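Gripper trials on clothing

A gripper trial on clothing is a side-by-side test of robot fingers, done on garments instead of boxes or blocks. I've been writing up this corner of automation for our shop wiki, and this entry covers how we do it at Dirkilthorpe, with a few detours. Ruwan Wickramasinghe wrote the first version and I've been picking at it ever since (sorry, Ruwan!).

Background

Most of the grippers you can buy were designed with solid parts in mind. You close on a block, the block stays the same shape, and the force reading tells you something useful. A T-shirt gives you almost none of that. It slides, it doubles up, and the bit you grabbed may be two layers when you wanted one. That makes a plain cotton shirt a pretty mean test piece, and a cheap one too, so I'm fond of them.

Our trials started in August with two sets of fingers. The Otus set is the blunt one, with wide pads. The Vokach set is slimmer at the tip and costs more than I'd like to say. Liesbeth Goossens brought in the controller, a Chowdhury unit, and she still knows its menus better than the rest of us put together.

Surface and setup

We lay the garment on a cutting mat with a printed grid. The grid makes it easy to see how far a hem or a collar has wandered between the start and the end of a run, and you can read it off the video later without a ruler. A green cloth goes behind, held with binder clips. Dark shirts stand out nicely on all that green, though the mat can throw some glare at the camera if the lights are strong.

Wrist camera

The wrist camera sees what the fingers see, and for judging a pinch I wouldn't trade it for anything. Look at how the fabric gathers between the two fingers at the lower right of the SNOWMOUNTAIN shirt, with the care tag poking out of the seam just nearby. From a distance you'd miss most of that. The price you pay is a view that moves whenever the arm does, and the fingers always take up a chunk of it.

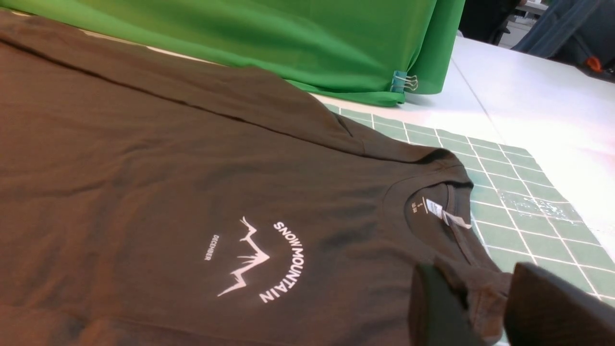 Head camera

A camera higher up takes in the arm, the mat and the whole spread of the garment, or close to it. I use this view for anything to do with shape: is the sleeve lying across the body, did the hem fan out, has the shirt turned on the mat. It's poor at counting layers. A fold just shows up as a ridge with a paler crease, and you have to guess what's going on underneath.

It does show you the cables, though, and I'd tell anyone starting out to pay attention to those. A cable that hangs down onto the mat next to the garment is one more thing that could drag on the cloth, and then you're blaming the fingers for something the fingers didn't do. With a long sleeve folded over the chest lettering, you can see how little room there is between cloth, cable and gripper on our mat.

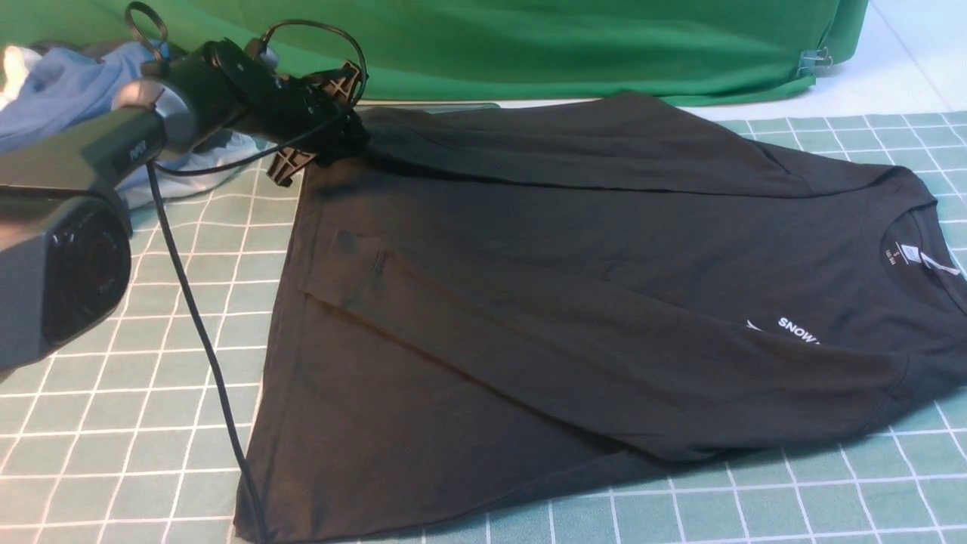 Do you need both cameras to compare two grippers?
For rigid parts one is usually plenty, but for clothes I'd use both, the wrist view to judge the grasp and the head view to judge the fold.

Scoring

Each set of fingers gets 200 grasps, split over four starting spots: collar, shoulder, cuff and hem. A grasp counts if the cloth lifts and stays put for six seconds. Liesbeth wanted a separate score for picking up a single layer, and I grumbled about the extra work, but she was right and it stayed in.

Results so far

The slim tips do better on cuffs and hems. The wide pads hold on more firmly once they have a good bunch of fabric, and they seem less fussy about where exactly they land. Collars are a toss-up (ribbed necklines are thick, and either set can get a hold). I'd pick the Vokach fingers for folding and the Otus pads for moving things from one pile to another.

Open issues

We haven't settled on a closing speed. Slower looks gentler, but the cloth has more time to creep away from the tips. Ruwan is also keen to repeat the cuff runs with heavier knits, and the controller settings for that still have to be added to this page.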